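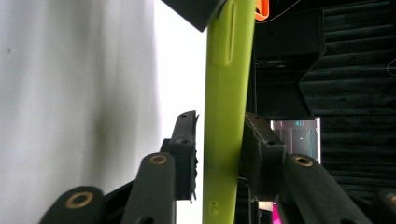

## Mitbauer gesucht: Greifer-Projekt in der Werkstatt Rurkier

Kurz und knapp, weil der Aushang heute noch raus soll. Wir bauen in der Gemeinschaftswerkstatt einen Handgreifer – Projektname Drestero – und brauchen Leute. Momentan sind wir zu zweit, das reicht hinten und vorne nicht.

Stand der Dinge: Gelenkarme in Schwarz mit messingfarbenen Ringen, zwei Backen mit kleinem Loch, Greiffläche faserig. Hält einen grünen Kunststoffstab zwischen den Backen. Später soll das Ganze an einen Arm, der Teile von der Kiste auf den Tisch legt. Der Arm ist noch Baustelle, Steuerung auch.

### Wen wir suchen

- jemand, der CAD kann (egal welches Programm, Hauptsache STEP kommt raus)
- jemand für Elektronik, Servos, Kabel sauber verlegen
- Python oder C++, gern beides, muss nicht schön sein
- 2 bis 3 Leute zum Testen: greifen, ablegen, Fehler aufschreiben, nochmal

Vorkenntnisse beim Testen: keine. Geduld schon. Ein Durchgang sind 49 Griffe, danach kurze Pause und Protokol ausfüllen.

### Offene Punkte

- Backen: anderer Belag? Der jetzige franst am Rand aus. Vorschläge willkommen, Muster auch
- Spiel in den Gelenken, messen und dann entscheiden
- Gehäuse für die Platine, gibts noch gar nicht
- Auswertung der alten Läufe, 3.753 Zeilen in einer Tabelle, Spaltennamen teils doppelt

### Wann, wo

Donnerstags ab 18 Uhr, Werkstatt Rurkier, Hinterhof, zweite Tür. Open End, aber um 22 Uhr wird abgeschlossen. Wer nur jede zweite Woche kann: auch ok, bitte vorher sagen. Start mit der neuen Runde im Januar, Plätze sind 9, davon zwei schon weg (wir).

### Was es gibt

Geld: keins, ist ein Freizeitprojekt. Filament, Schrauben und Kaffee zahlt die Projektkasse. Werkzeug ist da, Lötplatz auch, Drucker nach Liste. Wer mitbaut, darf alle Dateien mitnehmen und zu Hause weiterbasteln. Eigener Laptop wäre gut, der Werkstattrechner ist meistens belegt.

### Melden

Bei Elango Mathew, am besten direkt donnerstags vorbeikommen oder Zettel ins Fach »Drestero« neben der Tür. Bitte draufschreiben: Name, was du kannst, was du lernen willst, wie oft du Zeit hast. Lebenslauf brauchen wir nicht. Unter 16 nur mit Unterschrift der Eltern, Formular liegt im selben Fach.

Antwort kommt innerhalb einer Woche – wenn nicht, bitte nochmal nachhaken, dann ist der Zettel untergegangnen.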